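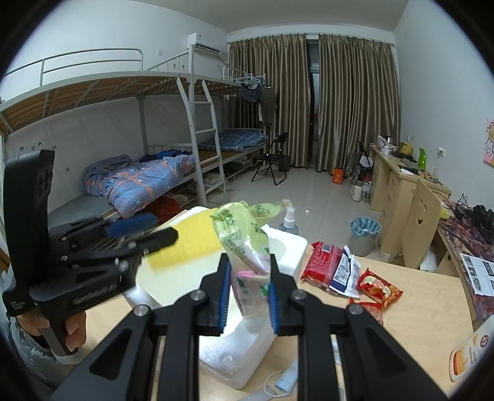

Clallon Tabletop Helper, from Putus
By Müzeyyen Ağca
November 1, 2018

The question we get most often, in emails and over the counter and once from a dentist while I had my mouth open, is whether a machine can tidy up the house yet. I would love to say yes. What I can say is that the Clallon can tidy a table, within limits I'm going to be very plain about, and that if a cluttered table is the thing that gets you down at the end of the day, you may be as fond of it as we are.

The Clallon is a pair of small arms on a clamp base. You fix it to the edge of a table or desk, plug it in, tell it where the box or bin stands, and choose a job. It comes with seven jobs already loaded: clearing wrappers, gathering packets into a box, picking up tissues and other light soft things, standing bottles upright, lining up pens, moving cups to one side, and folding a small cloth in half. Folding in half is where the cloth work ends for now. Please don't buy it for your shirts!

Each arm reaches 65 centimeters from the base and lifts up to 300 grams. That covers a bag of chips, a pair of glasses, a phone and most of the odds and ends that settle on a table over a week. A full bottle of lotion is usually too much for it. It will try, feel the weight, and put the bottle back where it was, which I find rather touching to watch.

People are surprised by what turns out to be hard. A stiff cardboard box is easy, and a child's block is easier still. A snack bag is another matter, with all that slippery, crinkly film that changes shape the moment you pinch it (and if there's food inside, you don't want to pinch very hard). We spent most of June on snack bags. The answer in the end was a softer pad on the inside of each finger and a slower close, so the bag has time to settle before the arm starts to lift.

Then there are the flat, floppy things. A folded tissue lying on smooth wood has hardly any edge to get hold of, and a face mask has ear loops that catch on whatever is next to them.
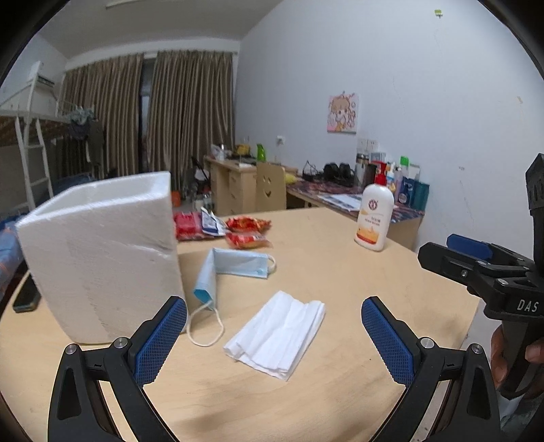 Our trick for tissues is to come in from both sides at a low angle and let the middle bunch up a little before closing. It isn't dainty, and your tissue won't stay nicely folded, but it does get to the box. Masks are better picked up by the body than by the loops. The Clallon knows that much, though it still drags a loop now and then and brings a friend along – a pen, usually.

Sibel Kocabaş looks after the teaching side here, and her view is that there's no use writing rules for any of this. The jobs are learned from people doing them, over and over, with grippers held in their hands, on real tables with real clutter on them. A bare table in a showroom teaches a machine very little. A desk with cables, bottles, papers and somebody's half-finished snacks teaches it a good deal more, and the jobs have grown steadier as our tables have grown messier.

So, can it do your chores? Wrappers and packets, yes, and you can leave it alone with those while you put the kettle on. Tissues and masks, mostly, if you don't mind picking up one that got away. Bottles depend on how full they are. Making the bed, emptying a drawer or deciding which of your papers matter are all beyond it, and I'd be wary of anyone selling you a machine this year that promises otherwise.

It isn't quick, either. Clearing a small desk takes the Clallon seven minutes, and you could do it yourself in one. We have customers who can't easily reach across a table or close their hands around small things, and for them the seven minutes hardly matter. For everyone else it comes down to how you feel about wrappers.

In the box you'll find both arms, the clamp base, a power cord, a spare set of finger pads and a printed guide with large type. The pads do wear, faster if you have grit or sugar on the table, and they pull off and press back on without tools. Wipe them with a damp cloth and let them dry before the next job. The clamp suits tables with a straight edge – for rounded edges, ask for the Tunenex plate, which spreads the grip and won't mark the wood.

The Clallon is sold through Karakaya, who also handle repairs and returns. If you're unsure about your table, send them a note with its thickness and what usually ends up on it, and they'll tell you frankly if you'd be better off with a bigger wastebasket.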